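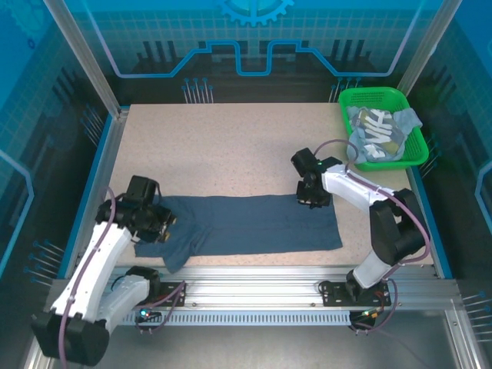 *The two-arm folding cell at the Lonon robotics club, with a dark blue garment on the table and a light blue one in the green basket.*

# Lonon students teach two robot arms to handle laundry

Friday, November 7, 2025

A student robotics club at Lonon Technical College is spending the fall semester on a job most people do without thinking: taking a piece of clothing out of a basket, laying it flat and folding it.

The club's project uses two robot arms mounted on one rail along the front of a work table. The table stands inside a metal-framed enclosure with printed panels on three sides. Students control the arms by hand for the practice runs and save each run as a recording. The recordings are then used to train software that will try to do the same work without a person at the controls.

As of this week the club had saved 648 runs. Nearly half of them were thrown out after review, most often for a dropped garment or a fold that ended up crooked. The students keep a written log of every rejected run and the reason for it.

The project has 23 members, drawn from the mechanical, electrical and computer programs. They work in teams, and each team has the cell for one evening a week. A team is expected to leave the table clear, the arms parked and the log filled in before it goes home. Two evenings were lost in October to a bad network switch, and those teams were given Saturday hours to catch up.

Folding was chosen by a vote of the members last spring. The other proposals were sorting recycled bottles and packing school lunches. The club had built a block-stacking robot the year before and wanted something harder. Cloth is harder for a robot than blocks, as it changes shape whenever it is picked up and a sleeve can end up under the body of a shirt where the grippers can't get at it.

Each run begins the same way. A garment is placed on the table or left crumpled in the basket, and the operator has a set time to finish. The teams started with hand towels, then moved to plain T-shirts. Long sleeves and printed shirts were added in late October. Members brought in most of the clothing from home, and the rest came from a thrift store near campus.

The control software is built on Trultik, a package the club wrote for its earlier robot and has been patching ever since. A new version finished last month lets an operator pause in the middle of a run, back up a few seconds and try again. Older recordings still work with it, but they have to be converted first, and that job is not finished.

The club has also changed how it lights the cell. Runs made in the late afternoon looked different from those made at night, and the first trained model did noticeably worse on the afternoon ones. The blinds in the room now stay closed during sessions.

Results so far are mixed. The trained model can fold a towel that has been laid out flat for it, and it does so on most tries. With T-shirts it usually gets through the first fold and then grabs too much fabric on the second. It has not yet completed a full sequence starting from the basket. Students plan to work on that part next, beginning with one shirt in the basket at a time.

Money for the arms came from the college's equipment fund and from Jomuno, a local packaging company that has backed the club for 4 years. Jomuno also lends the club a bench in its shop for cutting and drilling the metal framing. The company has no claim on the software or the recordings, which belong to the club under its agreement with the college.

The work is headed for the Vahidi Student Automation Challenge, to be held in March. Entries in the household category must take clothing from a container, fold it and stack it within a time limit, with no one touching the controls. Judges supply the clothing, and teams do not see it ahead of time. Points are taken off for anything dropped on the floor and for stacks that fall over before they are measured.

The club entered the same contest last year with its block stacker and placed sixth in its category. The robot lost most of its points in the final round, when a loose cable stopped one of the motors. Checking the cables is now the first item on the startup sheet, and a second member has to initial it.

Members who joined this fall must pass a short safety course before they run the arms. The course covers the emergency stop, where to stand while the arms are moving, and how to free a garment that is caught in a gripper. A refresher is planned for the start of the spring semester - returning members will have to take it as well.

The cell will be open to visitors during the college's winter open house. Students will run the towel demonstration through the afternoon, and visitors age 12 and older will be able to try the hand controls with a club member next to them. Children under 12 can watch from behind the line on the floor.

The club is still taking clean, used clothing for practice, adult sizes only - shirts with zippers, buttons or sequins can't be used. Donations can be left in the bin outside the machine shop during building hours.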